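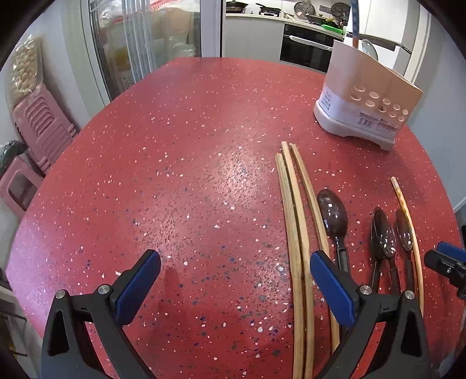 According to Eirini Rallis, most people who give up on hand demonstration do so in the first hour, when they are still trying to move like a machine. She would like applicants to be told to move at their ordinary pace and let the gripper follow the wrist.

**Demonstrators, kitchen and tableware tasks (part-time, fixed term)**
Bumik, Fomwood site

Bumik records manipulation tasks performed by people with hand-held grippers. The recordings are used to train arm controllers. The current task set covers chopsticks, spoons and a utensil holder on a table top. Later sets will be agreed in November.

**The work**

- Perform set tasks with one or two hand-held grippers, following a written task card.
- Reset the table between takes.
- Mark each take as good, spoiled or doubtful. Doubtful takes are reviewed; they are not held against you.
- Report stiff pivots or worn pads before starting the next take.

A session lasts 90 minutes, including breaks. The contract total is 22 sessions. We expect over 400 usable takes from each demonstrator by the end of the contract.

**Requirements**

- Full use of both hands and wrists.
- Able to stand at a table for most of a session.
- Able to repeat the same movement without drifting into short cuts.
- Left-handed applicants are wanted for the two-gripper tasks.

No programming is needed. Experience of remote-control work (cranes, inspection vehicles, surgical trainers) is useful but has its own habits, and those applicants do the same induction as everybody else.

**Not included**

Remote operation of the arm itself is a separate post at the Plondus site and will be advertised there.

**To apply**

Send one page stating your availability and dominant hand to the Bumik recruitment desk, marked "Fomwood demonstrators". Shortlisted applicants will be invited to a paid trial session. Travel within the Fomwood area is refunded on production of a ticket.

Posted September 6, 2023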